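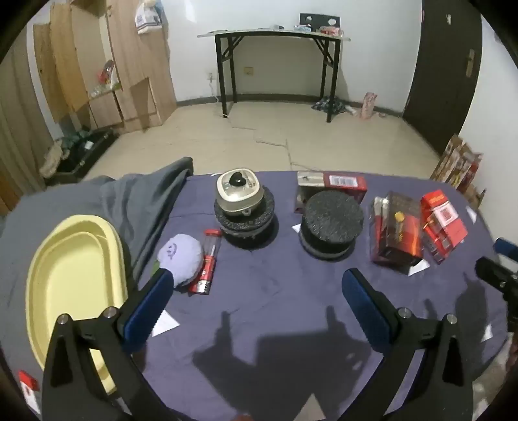
Questions from new collectors, Platora project

We receive many messages from people who want to record examples for Platora, so we put the most common ones on one page. Platora is our collection of short manipulation examples, recorded by people in normal rooms with the Gimo hand tool. You do not need a laboratory. A cloth-covered surface, some boxes, a plastic basin and a soft toy are already enough to begin, and a mix of hard and fuzzy things on the same cloth is what we like to receive. Please read all the answers before you write to us. The page was last changed on 24 August 2018.

What is one example?
One example is one complete action with one object. You start with the jaws open and nothing between them, you go to the object, you take it, you put it in the place which the task card names, and you open the jaws again. Then you stop the recording. If you continue to the next object without stopping, our software can't find the border between the two, and we must cut it by hand.

How many examples do I need to send?
A full set has 243 examples. You can send a smaller set, but we start the training for a new task only when we have at least 225 good ones from the same room. It is wise to record more than the minimum, as some will be rejected.

Can I use one hand or must I use two?
Both are possible. The task card says if it is for one tool or for 2 tools. In a task with two tools, the second one should be inside the view already at the start, even if it has nothing to do yet.

Which objects are good?
Things you have at home. We ask for different shapes and different surfaces: cartons, foam, plush, small packets, plastic. Do not use glass that can break, open liquids, or anything with a sharp edge. Very small pieces of paper may stay on the cloth. The model has to learn also with such small things lying there.

Do I have to clean the room behind the table?
No. Earlier we asked collectors to hang a white sheet, and in June we removed this rule. The model trained with the sheets worked well in front of sheets and badly in every other place. Furniture, cables and suitcases may stay. Only cover letters, documents or photos where a person could be recognized.

The lamp makes strong shadows. Is it a problem?
Strong shadows are allowed. Please do not move the lamp in the middle of one example. Between two examples you can move it, and we are even happy if you do it.

I dropped the object. Should I delete the example?
Please keep it and mark it as "dropped" in the Valdebenito form. If you picked the object up again with the tool, choose "recovered". These recordings go in a separate group and we use them for another part of the training. Only if you took the object with your free hand, delete it.

My fingers are sometimes visible at the bottom. Is this allowed?
Yes, at the border it is fine. Your fingers should not touch the object or cover the pads.

Why was my example rejected?
The usual reasons are: the jaws were already closed at the start, the movement was too fast, or the object was outside the view for a long time. In the last set we checked there were 293 recordings, and most of the rejected ones were too fast. Move as you would move with a full cup of tea.

How often should I change the arrangement?
After each ten examples, please. Turn the boxes, put the basin in another corner, make a fold in the blanket. It must not look nice.

Who owns the recordings?
You keep your rights and you give Ziketti the permission to use the recordings for training and testing. The full text is in the collector agreement, which you receive together with the tool.

How do I send the tool back?
Put it in the same carton, with the jaws closed and the paper band around them. The return label is under the foam. If you lost the label, write to the Ziketti collector desk and we send a new one by e-mail.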